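I've been at the Gusdale winter woollies drive since before the urn had boiled, and I can tell you the community hall has never smelled so strongly of mothballs. By mid-morning we'd had 484 items through the door, which is a new record for us, and the beanies alone had taken over the stage.
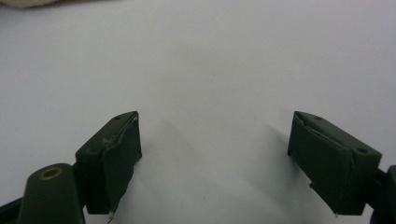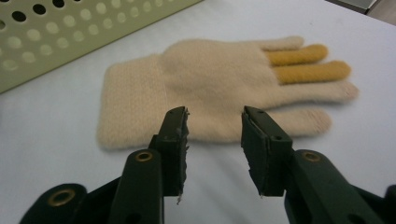
If you haven't come across it before, the drive collects hats, gloves, scarves and jumpers and sends them out along the Wadidwood road before the first proper frosts. It's been going for 16 winters now. Alby Partington started it out of the back of his ute after a rotten cold snap, and he was in again this morning, wearing shorts (of course) and telling everyone they were folding wrong.

The big change this year is where it's all headed. Up to now everything has gone to the shearing families and the older folk out at Wadidwood, but the Totari school bus run has been added as well. Kids on that run are standing at the gate in the dark by half past six, and Maxine Pryor, who drives it, told me she'd been keeping spare mittens in the glovebox out of her own pocket. "I get maybe one back in every pair," she said. She went home with two boxes and looked very pleased about it!

I was also glad to see the mending table back. Da-eun Chae ran it, and she had 35 people sit down with her over the morning to learn how to darn a heel or close up a thumb. I had a go myself on an old grey sock. Mine came out with a lump in it the size of a pea, but she was very kind and said it would flatten in the wash. She's happy to run another session if enough people put their names on the sheet by the kitchen door, and there were plenty on it when I left.

There was a bit of grumbling over the colour sorting. Clem Harawira reckons it wastes an hour and that kids don't care whether the scarf matches the hat. I'm with Clem, but the sorters outvoted us, so colours it was. The reds and blues went in with the school lot and most of the browns were put aside for Wadidwood, where apparently they don't show the dirt.

Ettore Valentini from Kanaan Freight has lent a truck for the second year running and he'll be doing the trip himself. He wants it loaded by the end of May while the creek crossing is still low, so if you've got a bag sitting in the hallway, please get it in soon. The hall is open mornings from nine. Big coats are fine, and so are blankets if they're clean. No electric blankets this time, please, we've still got last year's.

Oh, and whoever left their good reading glasses on the scarf table, they're in the drawer under the till.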